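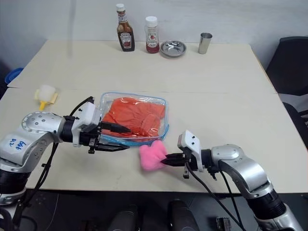
According to one packer from the last intake, the zipper takes longer to learn than the folding, and the ad should have said so. It does now. Closing the bag flat, with no air pocket and no yarn caught in the track, is the part of this job that new staff repeat most often in their first week.

Packing Assistant, Small Textiles and Soft Goods
Sollier, Ganville site
Part time, fixed term, six positions

Sollier prepares knitwear, plush items and small household textiles for storage and resale. Goods arrive at Ganville unsorted from the Rulholm depot. They are checked, folded, placed in clear zipper bags and sent on to the Fogh warehouse. We are hiring packing assistants for the bagging tables. The term starts in June and runs for six weeks, with a possible extension depending on volume.

What the work consists of

Checking each item against the packing list. The current list has 43 item types, from baby socks to adult sweaters. Items not on the list go in the query bin with a slip.

Folding garments to fit the bag. Sweaters are folded with the sleeves to the back, then in half from the hem. Ribbed cuffs and waistbands stay flat. A garment that has to be pushed into the bag is either folded wrong or in the wrong size of bag.

Bagging and closing. The garment goes in with the fold toward the closed end. Press the air out with the flat of the hand from the closed end to the opening, then run the zipper from one side to the other in a single pass. Run it again in the opposite direction. A zipper that opens under light pressure is a reject and the bag is replaced.

Plush and other high-pile items. These are bagged separately from knitwear, as loose fibers transfer to the knit and show on dark colors. Brush the pile in one direction before bagging. Do not press the air out of a plush bag completely – the item must be able to recover its shape in storage.

Labeling and recording. The label goes on the lower left corner of the front panel, clear of the zipper. Write the item code on the tally sheet as each bag is closed, not at the end of the tray.

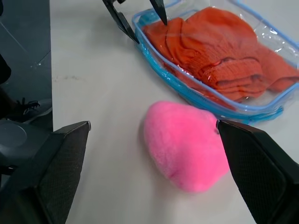

Trays are collected at 10:30 a.m. and 2:15 p.m. A tray that is not full at collection time still goes, with the count written on the tray card. The target after training is 142 closed bags per shift for knitwear. There is no separate target for plush. Rejects found at Fogh are reported back by tray number and discussed at the start of the next shift.

The packing tables are a fixed height and the work is done standing or on a high stool. Table surfaces are wiped before each shift and whenever the goods change color group. Food and drink for personal use stay in the break room.

Requirements

Good near vision, with glasses if needed. Color matters for sorting, so please tell us in advance about any difficulty with reds and greens; we can assign you to the labeling station.

Steady use of both hands for repeated small movements.

Ability to read a packing list and write codes legibly.

Ability to lift a full tray from table to cart. Carts are moved by the floor team.

Previous packing, laundry or retail folding work is useful but not required. Training takes place on the first two shifts and is paid at the full rate.

Hours and conditions

Morning shift 7:30 a.m. to 12:30 p.m., or afternoon shift 12:45 p.m. to 5:45 p.m. State which you prefer. Shifts can be swapped with the agreement of the floor lead, in writing, before the tally sheet for that week is posted. Each shift includes one paid break of fifteen minutes.

Wear short or close-fitting sleeves. Rings with raised settings and bracelets must be removed at the table because they snag knit and scratch the bags. Nails should be short. Cotton gloves are supplied for white goods.

How to apply

Send a short letter and a list of previous jobs to the Ganville site office, marked "Packing, small textiles." Applications may also be left at the front desk before 4 p.m. Suitable applicants are invited to a practical test of half an hour, in which they fold and bag a set of mixed garments from the list. Bags are supplied. The test is scored on closure, fold and label position, and speed is not scored at this stage.

Applicants who took the test for the previous intake do not need to take it again, but should mention it in the letter.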